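Kerslake 100 g Silver Bar

Hi, Deepika Alva again. I get more emails about this bar than anything else in the shop, so I finally gave it a proper page!

It's a cast bar, 100 grams, poured by Kerslake and stamped with its own serial number. I like cast bars (the edges are a bit rounded and no two look quite alike), but if you want mirror-smooth faces you'll be happier with the Mornico minted one. Same weight, slightly higher premium.

Premiums have bounced around since June. I reset mine every morning at 9, and the price you see at checkout is held for 13 minutes while you pay.
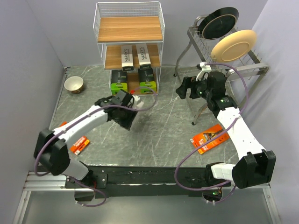
Storage is the other thing people ask me about. You can have the bar mailed to you insured, or leave it in the Navberg vault in your own name, and you can switch later for a small handling fee. If you keep silver at home, please don't set it straight down on something hard. A glossy marble-patterned top like the gray one with the white veins looks lovely under a bar, but I'd put a felt cloth down first, as fine silver marks so easily.

Orders over $300 ship free. I buy these back too, so just send me the serial number for a quote.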